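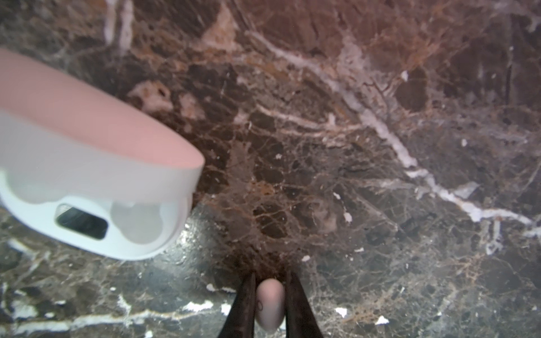
The trouble with brown marble

For years I wouldn't have it in the house. Brown marble belonged, in my mind, to hotel lobbies and the sort of bank where you had to speak quietly, and when we came to do up our own kitchen I asked for something pale and sensible like everybody else. It was a wet afternoon in May at Paten, the stone yard out past the ring road, that changed my mind, and I have been boring my friends on the subject ever since.

You have to picture the place (it is worth the drive, if only for the tea). The slabs stand on edge in long racks like enormous books, and you walk up and down between them in borrowed boots feeling very small. I had gone in for a cream limestone. I came out two hours later having put a deposit on a piece of dark, chocolatey, rust-veined stone that I had walked past three times before I properly looked at it.

Looking properly is the thing with these browns. From across a room they can seem like one flat, rather gloomy colour. Get your nose up close and they come apart into hundreds of little angular pieces, each with a thread of gold or tan running round it, rather like the glaze on an old teapot that has crazed all over. Then there are the white veins, which pay no attention to any of that and go wandering off wherever they please. Much of this stone gets sold under the name emperador, though yards are fairly relaxed about what they call things, and I'd choose with your eyes and leave the label alone.

Do go and see the whole slab. I can't say this often enough! A sample the size of a biscuit might be all brown, or might be nearly all vein, and neither will tell you what you are going to be rolling pastry on. Ours had one end much redder than the other, and we spent a happy half hour with a roll of masking tape deciding which end should go by the window. The redder end won. In the evening, with the lamp on, it looks almost like the top of a good gingerbread.

Then there is the money. We paid just under £2,000 for the stone, cut and polished, with the fitting on top, and the fitting took seven weeks to come round because the good people at Heko are always busy in the summer. If that makes you wince, ask about offcuts. I bought a small piece for the hall shelf for £92, and a friend found a square for £29 that now lives beside her cooker as a pastry board.

Living with it is easier than I had been warned. Marble marks if you leave lemon or vinegar sitting on it, dark marble included, and on a polished surface the mark shows as a dull patch when the light is low. We wipe up as we go. We have it sealed, we use Undura soap in warm water and a soft cloth for drying, and we keep the scouring pads well away. Crumbs are another matter. Flour shows up dreadfully, but toast crumbs simply disappear among all those browns, and I have more than once wiped hard at a white fleck for a good while before realising it was part of the stone.

As for what to put with it, I'd go warm. We painted the cupboards in Huanca, a soft clay colour which looked alarming in the tin and lovely on the wood, and hung a couple of plain shelves above for the mixing bowls. Brass suits it nicely. Grey I found a bit chilly, though my sister has grey units with hers and is delighted with them, and she has asked for the number of the yard so that she can do the bathroom next.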